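We use cookies to remember your settings and see which pages get read. Accept all / Manage choices

Reading time: 5 min

Part 2: Linking your bank account and making your first Mostasby payment

OK, so by now you should have the Mostasby app on your phone and your number confirmed with the code they texted you. If you skipped that, go back to Part 1 and come find me after. This part covers linking the bank account, setting your PIN, sending a tiny test payment and turning on the limits I wish I had turned on the first day.

I'm doing all of this on an Android phone with Mostasby set to English. My sister has the same app on an iPhone and the buttons sit in slightly different spots, but the names match.

Before you start

Have your bank card next to you, and make sure the SIM that's registered with your bank is in the phone you're using. I got stuck on this for a whole evening! My bank had my old number on file and the app just kept spinning with "Verifying device" and never told me what was wrong. One call to the bank fixed it.

Turn off any VPN too. Mostasby won't say it's the VPN, it just drops you back at the welcome screen.

Linking the account

1. Open Mostasby and tap your initials in the top corner, then Money Sources.

2. Tap Add Bank. You get a long alphabetical list with a search box. Mine is Ruggiero Savings, and I had to type the full name before it showed up (typing "Rugg" gave me nothing, no idea why).

3. Choose the SIM if your phone has 2 of them. Pick the one your bank knows.

4. Let the app send its text message. It goes out from your phone, and your carrier may charge the usual rate for it, so have a little credit on a prepaid line. Stay on this screen until you see the green tick. If you switch to another app the timer runs out and you start over.

5. Check the last digits of the account it finds. If you have both a checking and a savings account, you'll see both, and the first one gets picked for you. Change it now if you want the other.

6. Tap Link.

Note: If the timer runs out three times in a row, Mostasby locks the linking step for 120 minutes. You can't hurry it along by reinstalling. I tried, and all I got was to do Part 1 again.

Setting the payment PIN

The payment PIN is separate from the code that opens the app. Please don't make them the same. The first one gets someone into your history, the second one moves money.

1. Go to Money Sources, tap your bank, then Create PIN.

2. Enter the card details it asks for. These go to the bank's own page, so the look of the screen changes for a moment and the logo at the top should be your bank's.

3. Type the one-time code from the text message. The app usually fills it in by itself.

4. Pick your PIN, type it twice, and tap Done.

Caution: You only ever need the PIN to SEND money. If somebody tells you to enter it so you can receive a payment or a refund, close the app. The request screen and the receive screen look far too similar in this version, and I really hope they change the colors.

Sending a test payment

I always send a small amount to someone I know first. You'll need their phone number or their Mostasby handle, which looks like a name and a string of letters with a dot between.

1. Tap Pay on the home screen and enter the number.

2. Look at the name that comes up. It's pulled from the other person's bank, so it should be their real name and won't match whatever you've saved in your contacts. When I pay my brother-in-law it says Fuseini Ackah in capitals, even though he's "Fus" on my phone.

3. Enter a small amount and a note. The note is optional, but I use it for everything, because three months later "paid 40" means nothing to me.

4. Choose the account, enter your PIN, and wait for the confirmation page.

If the page says Pending, don't send it again! Pending payments either go through or come back on their own, and sending twice is how I once paid double for a pizza. The reference number is under History if you need to chase it with the bank.
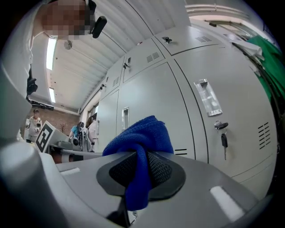
Accra, 2024-03-26

The limits screen moved in the latest update, so this last bit is rewritten for the new menu. Everything before it still works the way I wrote it up in September.

Setting your limits

1. Tap your initials, then Safety, then Limits. (It used to be under Money Sources.)

2. Set the daily limit. Out of the box mine was 3234, such a strange number that I thought it was a mistake, but that's what it was. I brought it down to 500, which covers groceries and a taxi home.

3. Turn on Ask Again for New People. With this on, the first payment to anybody new shows an extra screen with their full name.

4. Turn on payment alerts by text as well as in the app. App alerts go quiet when your battery saver kicks in.

Note: Lowering a limit works right away. Raising it takes until the next day, so do it ahead of time if you've got rent coming up.

Caution: If you also use Julach, check that both apps aren't set as the default for payment links. My phone kept opening Julach when I tapped a Mostasby link, and it was asking me to pay from a different account. You can clear the default in your phone's own settings, under Apps.

Part 3 is scanning shop codes and paying at the Landine card readers, plus what to do when the shop's code is faded and won't scan.

Comments

kwesi_b
The VPN thing!! I spent two days on the welcome screen. Thank you.

Marlene T.
Does the green tick step work on wifi only? Mine stays gray.

Reply from the author
Marlene, the text goes out over your phone line, so you need signal on that SIM even if you're on wifi. Try it near a window and check that you have credit.

oldphone77
My daily limit won't go down, the slider snaps back every time. Android 9.

Marlene T.
It was the credit. Linked now.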